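Trunstead Hand Teaching Kit - Set-up Guide
Section 4: Recording demos with the paddle board
Last edit 2020-05-20, S. Poojary

Read section 3 first (charging, pairing). This section covers recording by hand only. Remote control is section 5.

Practice object for all of section 4 is the white paddle board with the black rim. Lies flat, handle to one side, easy to see from both grippers.

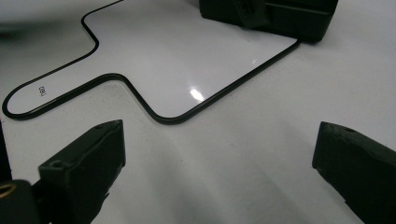
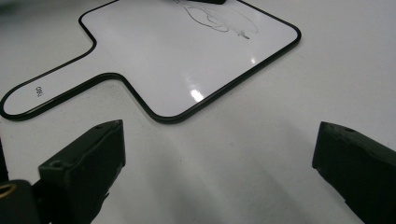
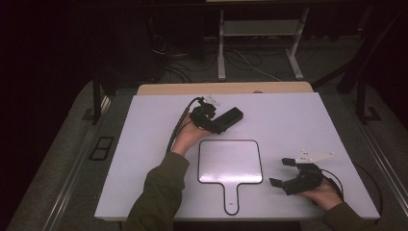
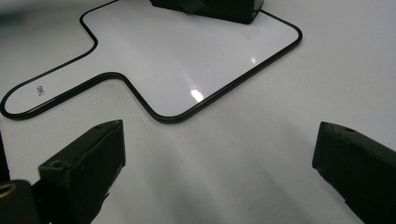 4.1 Before you start

1. Clear the table. Only the board and whatever the task calls for.
2. Lay the board flat. Writing side up.
3. Wipe the grippers' camera windows. Dry cloth, no spray.
4. Check the cables. Enough slack to reach both far corners of the table without a tug. Cable runs back along the wrist, not across the fingers.
5. Sleeves down or rolled tight. Loose cuffs cover the markers and tracking drops out.
6. Start Clarnis on the laptop. Wait for both grippers to show green. If one stays amber, unplug it, plug it back in, wait again.

NOTE: the marker pieces on top of the grippers are aligned at the bench. Don't twist them. If one gets knocked, redo section 3.6, otherwise every demo after that is junk.

4.2 Zeroing

1. Open both grippers all the way. Hold.
2. Press Zero in Clarnis.
3. Close both all the way. Hold until the beep.
4. Look at the width readout. Should say 0 closed. Anything over 2 mm, repeat from step 1.

Zero again after every break, and any time you swap fingers. Scuffed fingers are fine. Loose ones aren't, tighten the screws.

4.3 Recording a demo

1. Grippers over the table, fingers pointing down at the work, both in view of the head camera.
2. Press the foot switch. One beep = recording.
3. Keep still for a moment before the first move. The software needs a clean start pose.
4. Move at half your normal speed. No jerks.
5. Come in from the near side of the board. Open wide first, then line up, then close. Don't close while still traveling.
6. Grip the rim or the handle. Not the flat face, it's glossy and the fingers slide.
7. Finish the task, let go, back off, keep still again.
8. Foot switch. Two beeps = saved.

Max length is 60 seconds. Past that the file gets split and the importer won't join it.

Using one hand only? Park the other gripper closed, off to the side but still in view. Don't put it down mid recording.

CAUTION: fingers pinch. Keep your free fingertips out of the jaws, specially while zeroing.

CAUTION: never record with the arm powered in the same cell. Arm off, key out, then start.

4.4 How many

17 good demos per task is the minimum for Inden to train on. Shift the board a little between demos, turn it a bit, change the handle angle. If they're all from the same spot the robot only learns that spot.

Fumbled one? Hit Discard right away. Don't leave it for later, you wont remember which it was.

4.5 Checking

1. Open the Amin viewer, load the last file.
2. Scrub through all three camera views. Both gripper views and the head view should start together.
3. Glare spots on the board are OK as long as the rim stays visible. If the rim washes out, tilt the lamp away and record again.
4. Old marker on the board: wipe it off, unless the task is wiping.
5. Width graph should be smooth. Flat line the whole way means it lost zero, go back to 4.2.

Tracking lost more than once in the same demo: check for a hand or cable over the markers. Still happening, send the log file to Sivaprasad Poojary with the kit number in the subject.

4.6 Packing up

Stop Clarnis before unplugging anything. Coil cables loose, no tight wraps at the gripper end. Grippers go in the case closed. Copy the days files to the Trunstead drive, check the count matches, then clear the laptop.

Foot switch with lock-out is due in June, steps 2 and 8 of 4.3 will change then.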